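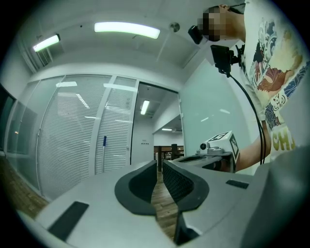 When I began to write obituaries for the paper in Ovovcombe, I believed the difficult part would be the dates. Families know the dates. What they cannot easily find is the ordinary life, the forty years between the wedding and the hospital. So I ask first about the house. One daughter spoke for a long time about a brown plank floor, with its boards running from wall to wall, and from there we came to her father, who had laid his own floor twice in the same summer and sang while he worked. We printed 288 words about him, and the singing was in the second line.

The paper allows 500 words. Many families arrive with 1000, and I sit with them at the table and we cut together, slowly, usually in April, when the office is cold and everybody keeps the coat on. 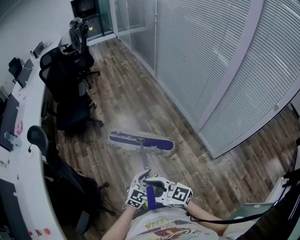 Idris Voyle wrote to me that his family refused to cut anything about his aunt Miranda, and paid for the extra lines. He still thinks they were right, he said, and he keeps the page folded in her recipe book, next to the soup she made for funerals.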